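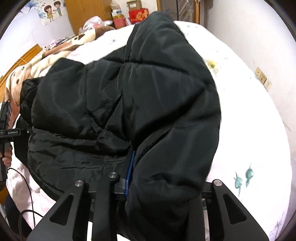 Winter Clothing Reuse, Covcombe District
Progress report to the Fagerlund Fund, January 27, 2023

1. Status
The sorting and folding stage is on schedule. Intake since the last report stands at 1,824 garments, of which 98 were rejected for torn shells or broken zippers. Spending to date is within the $3,000 allowed for supplies.

2. Padded jackets
Padded jackets remain the slowest item. The filling holds air and the smooth shells slide, so a jacket laid out on a bed or table tends to open again before the last fold. The current method is to close the front, lay the sleeves across the body, press the air toward the hem, and fold along the quilting seams. 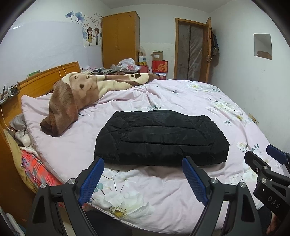
Folded this way, a jacket makes a thick bundle that can be lifted in one piece. Bundles are stacked two deep in the Palton cartons. Deeper stacks were tried and dropped, as the lower jackets came out badly creased.

3. Open items
The Kanton store has room for 42 more cartons. Shelving for the overflow is not yet ordered. Blankets and quilts will be handled separately, starting in April. A revised packing sheet will be sent with the next report.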